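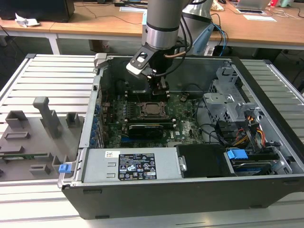

Gripper over the upper memory slots, case on its side.

Can a robot do your RAM upgrade yet? Sort of, if you set things up first! I've been writing up my bench steps for Tondis, and this is the part people in Flasville ask me about most.

Start with the case lying down, open side up. Unplug it, then move any cable that crosses the path of the fingers — they won't go around it like you would. Teach the arm a stop point above the slot and run that at 30 percent speed. 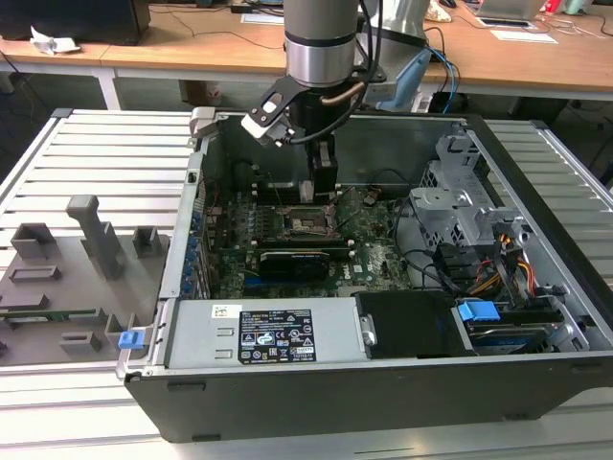 Next, lower it in small steps and check the gap from two sides before you let it touch anything. I do 13 dry passes with nothing in the gripper (yes, it's dull). For a stick of memory, press one end and then the other, and keep a hand near the stop button the whole time.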